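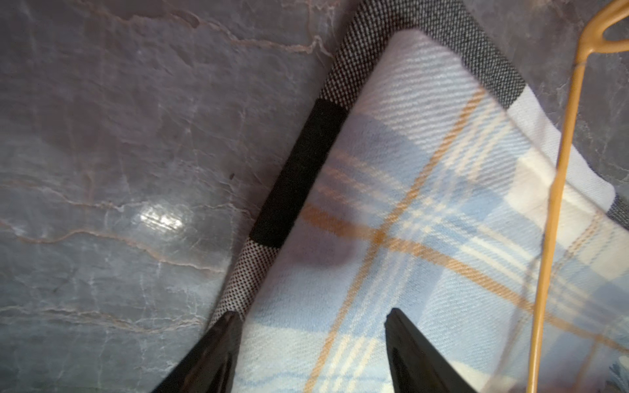 Pramance Film Society: Minutes of the March Meeting

Held in the upstairs bar, 7.30 pm. Kosmas Mitsotakis-Vlachou in the chair, and on the only chair with arms.

1. Minutes of the last meeting

Agreed, once "Gostidano" had been spelt properly in all four places. The chair asked for it to be noted that he never called the original Gostidano "a film about a ferry". He called it "mostly a film about a ferry".

2. The remake season

The main business. Sirkon have confirmed that their remake of Gostidano opens in the autumn, and the society has been offered a preview screening on condition that we show the original first. There was general pleasure at this, followed by a long silence as members recalled that the original runs for 199 minutes.

It was proposed that we show it with an interval. Opponents of the interval said the ferry crossing loses its power if people are allowed out for crisps. Supporters said that was rather the idea. Carried by 4 votes.

A further proposal, that the remake be judged on its merits, was discussed for longer than expected. Two members have already decided they hate it, on the strength of the trailer and the fact that the ferry is now a hovercraft. They were asked to keep this to themselves until the lights go up. They said they would see.

Action: chair to reply to Sirkon, politely this time.

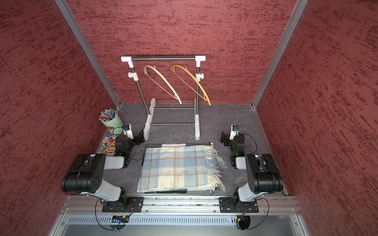
3. Plattner

The television version of Plattner is said to be moving again, having been announced, dropped, announced as a film, and dropped in that form as well. The present plan is eight episodes with the possibility of more. The chair has read all the books and says there is enough plot for three, provided somebody talks slowly.

A talk on the earlier attempts was suggested for the summer programme. The secretary pointed out that none of them got as far as being filmed, which might leave us short of clips. The talk was agreed anyway, with a reading from the one script that anybody can find. Parts to be given out on the night -- no auditions, after last time.

4. Money and seats

The account stands at £678. The licence for the original Gostidano will cost £437, and there was a short discussion of what a film would have to do to be worth that. It was agreed to pay.

Ticket prices stay as they are. A suggestion that we charge more for the back row was not taken up, though it was noted who made it, and where he sits.
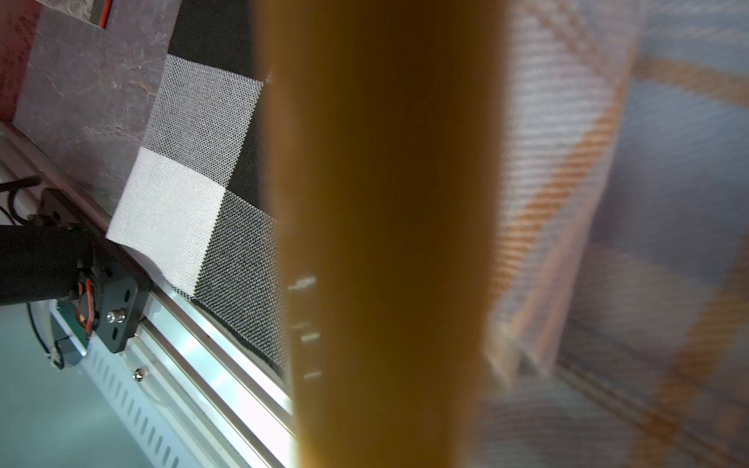
The heating was raised under this item, money having run out as a topic. The hall say it comes on at six. Members who attended the February screening say otherwise, and one would like it minuted that she watched the whole of a desert picture in gloves.

5. Any other business

The poster for the remake season has come back from the printer with "Gostidano" spelt a fifth way. It is quite a handsome poster. To be used.

A member asked whether we might ever show something made in the last ten years that was not based on something else. Referred to the next meeting.

The meeting closed at 9.40 pm, and the chair was asked to return the projector remote. He said he had not got it. It was in his coat.

Next meeting: same place, 7.30 pm. Please bring your own copy of the programme.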